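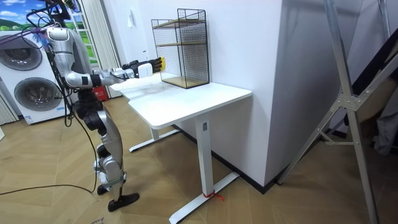
Budetti，2019年3月

一幅画要出远门，得准备些什么？

你有没有在美术馆里见过这样的情形：墙上空出一块地方，旁边贴着一张小纸条，写着“此作品外借展出中”。上个月你还站在它跟前数过画里的小船呢，今天它就不见了！

别着急，画没有丢，它出差去了。

画也会出差吗？会的，而且有些画出差的次数比很多大人还多。今天我们就跟着一幅画走一趟，看看它怎么从一面墙上下来，坐上车，翻过山，再挂到另一面墙上去。

这幅画叫《Nurkov的渡口》，平时住在Budetti的Usonau美术馆。画上有一条灰绿色的大河，河边挤满了等船的人，有人提着鹅，有人扛着一把椅子，还有个小孩坐在麻袋上啃面包。它今年正好100岁。今年4月，Twal市立美术馆要办一个关于河流的大展览，他们特别想请它去。从Budetti到Twal，走公路是1,969公里。对一位百岁老人来说，这可真是一趟远路！

先写信

美术馆借画，和你跟同桌借橡皮不太一样。你借橡皮只要说一句“借我用用”，美术馆呢，要写一封很正式的信，信里得说清楚：我们是谁，要办什么展览，为什么非要这一幅不可，想借多久，打算挂在哪间展厅。

随信还要附上一份厚厚的材料，名字叫“场馆情况报告”。你可以把它想成一座美术馆的自我介绍。屋顶漏不漏水？夜里有没有人值班？窗户朝哪边开，太阳会不会照进来？展厅里冬天多少度，夏天多少度？着火了用什么来灭？（用水灭火可是会把画浇坏的，所以不少美术馆和仓库会装一种喷气体的灭火设备。）就连运货的电梯有多高多宽，也要老老实实写上去。你想啊，要是画千里迢迢运到了，却塞不进电梯，那该多急人！

Usonau美术馆收到信以后，会开会商量。管画的人要看看最近自己有没有展览用得上它，修画的人要看看它的身体吃不吃得消。有时候答案是“对不起，不行”。有的画颜料已经很脆了，一颠就会掉渣；有的画是画在木板上的，木板怕干又怕湿，换个地方就可能弯起来。遇到这样的画，再好的朋友来借，也只能摇摇头。

《Nurkov的渡口》运气不错，它画在结实的亚麻布上，几年前刚加固过背面。大家商量来商量去，最后点了头。

再体检

出发之前，画要做一次全身体检，做体检的人叫“修复师”。修复师就像画的医生，不过他们的病人从来不喊疼，所以得看得格外仔细才行。

体检的第一步是把画从墙上请下来，平平稳稳放到铺了软垫的桌子上。取画的时候要戴手套，因为我们的手上有汗，也有油，摸在金色的画框上，过些日子就会留下印子。

接着，修复师会拿一盏灯，从画的侧面照过去。这个办法特别好玩，你在家里也能试！找一张揉过又展平的纸，放在桌上，关掉大灯，用手电筒贴着桌面照它。哇，所有的皱褶全都跳出来了，像一座座小山。画也是一样，正面看着平平的，灯从旁边一照，哪里鼓起了一个小包，哪里有一道细细的裂纹，全都看得清清楚楚。

修复师把看到的都记下来：左上角有一道旧裂纹，画框底边缺了一小块金粉，右边那只鹅的脖子上有一处从前补过的颜色。记完还要拍照，正面拍，背面也拍，有毛病的地方凑近了再拍。

这份记录叫“状况报告”，它会跟着画一起上路。到了Twal，打开箱子，人们要照着它再检查一遍；展览结束装箱之前，又检查一遍；回到家，还要检查一遍。这样一来，要是画在路上受了什么伤，马上就能发现，也能知道是在哪一段路上出的事。

有个小朋友曾经问：“画的背面有什么好拍的？”背面可有意思啦！很多老画的背面贴着旧标签，盖着旧印章，写着它去过哪些展览，住过谁家。《Nurkov的渡口》背面就有好几张发黄的纸条，其中一张还是用紫色墨水写的。下次你看到一幅画的背面照片，一定要多看两眼，那是它的护照呢！

量身定做一只箱子

体检完了，该做衣服了。画的“衣服”是一只大木箱，而且是照着它的尺寸专门做的，别的画穿着都不合身。

箱子外面是木板，要结实，要能挡雨。木板里面贴一层隔热的材料，像羽绒服里的羽绒，外面忽冷忽热的时候，里面的温度就变得慢一些。再往里是厚厚的泡沫，泡沫上挖出一个窝，画连着画框正好躺进去，四周不晃也不挤。

为什么泡沫不能太硬？你可以想一想鸡蛋。把鸡蛋放进铁盒子里摇一摇，它肯定碎了。铁盒子倒是结实，可它把每一下震动都原封不动地传给了鸡蛋。换成软一点的东西包着，震动就被“吃掉”了一部分。可是太软了也不行，鸡蛋会一下子沉到底，照样磕到盒子上。所以做箱子的人要算一算画有多重，再挑软硬刚刚好的泡沫。《Nurkov的渡口》装好箱以后，连箱子一共80公斤，得好几个大人一起抬。

箱子外面还会印上一些图案，你说不定在家里收到的纸箱上也见过：

一只高脚杯，意思是里面的东西容易碎。
一把雨伞，意思是怕湿。
两个向上的箭头，意思是这一头朝上，千万别倒过来。

这些图案不用文字，不管搬箱子的人说哪种语言，一看就懂。是不是很聪明？

不过箱子外面通常不会写上画的名字。想想看，要是箱子上写着大大的“这里有一幅名画”，小偷不就乐坏了嘛！

箱子做好了也不能马上用。新箱子要先在美术馆里放一放，让它变得和屋子里一样温暖、一样湿润，再把画放进去。到了目的地也一样，箱子搬进屋以后先不打开，要让它静静地待上一天一夜，慢慢习惯新地方的空气。

画为什么怕忽冷忽热？

这个问题值得好好说一说。

你见过冬天戴眼镜的人从外面走进暖和的屋子吗？镜片上一下子就起了白雾。那是空气里的水汽碰到凉凉的镜片，变成了小水珠。画要是从冰冷的车里出来，立刻就在暖屋子里打开，画面上也可能起这样的雾。水珠落在颜料上，可不是闹着玩的。

还有一件事更麻烦。一幅油画是一层一层做成的，像一块千层蛋糕：最下面是木头的内框，上面绷着布，布上刷了一层白白的底子，底子上是颜料，颜料上面常常还有一层亮亮的光油。空气变湿的时候，木头会胀，布也会跟着变；空气变干的时候，木头又缩回去。可是老颜料已经又干又硬，它不会跟着伸懒腰，别人一动，它就裂开了。

我们来做个小实验吧。找一只气球，吹得半大，扎紧，在上面涂一块厚厚的水粉颜料，等它干透。然后轻轻捏一捏气球。看，颜料上出现了裂纹！气球就像画布，会变形，干了的颜料却变不了。（做这个实验的时候记得在桌上垫报纸，颜料渣会掉得到处都是。）

所以美术馆里一年四季都差不多一样暖，一样湿。你夏天去觉得有点凉，冬天去觉得刚刚好，那都是照着画的“胃口”调的。

上路啦！

运画的车从外面看普普通通，里面的本事可大着呢。车厢里有空调，车轮上面装着特别柔软的减震装置，过一个坑，箱子只会轻轻点一下头。箱子要竖着放，用宽宽的带子绑在车厢壁上，画面的方向顺着车前进的方向。这样刹车的时候，画布就不会像鼓面一样前后抖个不停。

车上还有一位特别的乘客，叫“押运员”。押运员通常就是美术馆自己的人，画走到哪儿，他就跟到哪儿。司机吃饭，他看着车；到了边境要检查文件，他把文件递过去；箱子换车的时候，他站在旁边，眼睛一眨不眨。有的押运员跟着画坐过货运飞机，座位就在一大堆货物前面，没有电影看，也没有漂亮的餐车推过来，可他们说起来还是得意得很！

箱子里还藏着一个小帮手：一个小小的记录仪。它把一路上的温度、湿度和每一次震动都记下来。等到了地方，把它接到电脑上，就能看到一条弯弯曲曲的线。哪个时候路不平，哪个时候有人把箱子放得重了一点，线上全都写着呢，谁也赖不掉。

晚上怎么办？画总不能睡在停车场里。路太远的话，车会开进专门的仓库过夜，那里有人值班，温度也合适。第二天一早，检查了锁，检查了带子，再接着走。

路线也是保密的。除了该知道的几个人，别人都不晓得车几点出发、走哪条路。就连司机的家里人，多半也只知道“他出差了”。

到Twal了

车子倒进Twal市立美术馆的后门，那里有一个大大的卸货平台，和车厢的地板一样高，箱子可以平平地推出来，一级台阶也不用下。后门关好了，车厢才能打开。外面要是下雨，雨一滴也飘不进来。

箱子静静地待了一天一夜，终于可以开了！螺丝一颗一颗拧下来，盖子掀开，泡沫拿走。押运员和Twal的修复师一人拿一份状况报告，头碰头地对着看：左上角的旧裂纹还在，没有变长；画框底边那一小块缺口还是老样子；鹅脖子上补过的颜色，好好的。两个人都在纸上签了字。

你可能会觉得，看了又看，对了又对，好啰唆呀。可是这幅画全世界只有一幅，弄坏了，哪家商店也买不到第二幅。

挂在哪里好？

挂画也是一门学问。挂得太高，小朋友要仰着脖子看；挂得太低，大人要弯腰。很多美术馆有一个规矩，把画的中心放在一个固定的高度，全馆的画都照着来，这样你走过去的时候，眼睛会觉得很舒服，也说不出为什么。

谁跟谁做邻居，也得想一想。《Nurkov的渡口》颜色深沉，要是旁边挂一幅大红大黄的画，人们的眼睛一下子就被抢走了。布置展览的人会先做一个小小的展厅模型，把每幅画印成邮票那么大，用胶泥粘在模型的墙上，挪过来，挪过去。这个活儿跟玩娃娃屋差不多，我第一次看到的时候羡慕得不得了！

有时候模型上看着好好的，真画一到墙边，大家又摇头了。那就换！先把画靠在墙脚的软垫上，退后几步看，再换个位置，再退后几步看。定下来了，才在墙上钻孔。

灯光也要调。光太强，颜料会褪色，尤其是画在纸上的水彩，最怕晒。你有没有把一张彩色卡片放在窗台上忘了收？过了一个夏天，红的变成粉的，粉的快没了。油画比水彩耐光一些，也不能照得太厉害。管灯的人会爬上升降梯，手里拿着一个测光的小仪器，一盏一盏地拧，直到刚刚好。灯还要避开画面的反光，不然你站在画前，只能看见一团亮亮的白。

最后一步是贴说明牌。画的名字，画的年代，画在什么材料上，从哪里借来的，都写在那张小小的牌子上。下次去看展览，不妨找一找牌子最下面那一行字，你就知道这幅画是走了多远的路来见你的了。

展览结束以后

《Nurkov的渡口》会在Twal住上一个季节。它在那边挂着的时候，空箱子也没闲着，它在仓库里“保温”，和画待在一样的温度里，等着送画回家。

回家的路上，前面说的那一套要倒着再来一遍：体检，装箱，上车，过夜，进门，静静等上一天一夜，开箱，再体检。然后它回到Usonau美术馆那面墙上，空着的地方填满了，小纸条也撕掉了。按照规矩，它接下来要在家里休息5年，谁来借都不行。百岁老人嘛，走了远路，总要好好歇歇！

小小问答箱

要是路上画真的碰坏了怎么办？
出发以前，借画的美术馆会给它买保险，从墙上取下来的那一刻算起，到重新挂回这面墙上为止。保险行里管这叫“从钉子到钉子”。当然啦，保险赔的是钱，修画还得靠修复师一点一点来。

借画要付钱吗？
有的要，有的不要。箱子、车和押运员的路费，一般是借画的一方来出。很多美术馆之间会互相帮忙，今天你借给我一幅，明年我借给你一幅。

雕塑也会出差吗？
会的！而且雕塑更让人头疼，它有胳膊有腿，重的地方特别重，细的地方又特别细。做箱子的人要给它做好多块托板，托住腰，托住脚，就是不能碰到细细的手指头。

小朋友能当押运员吗？
现在还不行，不过长大了可以。要是你做事仔细，喜欢看画，还不怕坐很久很久的车，这个工作说不定很适合你呢。

在家里玩一玩

挑一件你最喜欢又有点容易碎的东西，比如一个泥捏的小动物，给它写一份状况报告。画出它的正面和背面，用小箭头标出缺口、裂纹和掉色的地方，写上今天的日期。然后给它做一只箱子，鞋盒就行，里面用旧毛巾或者海绵挖一个窝。别忘了在外面画上高脚杯、雨伞和朝上的箭头。

做好以后，请大人帮忙，带着它坐一趟车，去爷爷奶奶家也行，绕着小区走一圈也行。回来打开箱子，拿出报告，对着看一遍。裂纹变长了吗？有没有哪儿蹭掉了颜色？要是一切都和原来一样，就在报告下面签上你的大名！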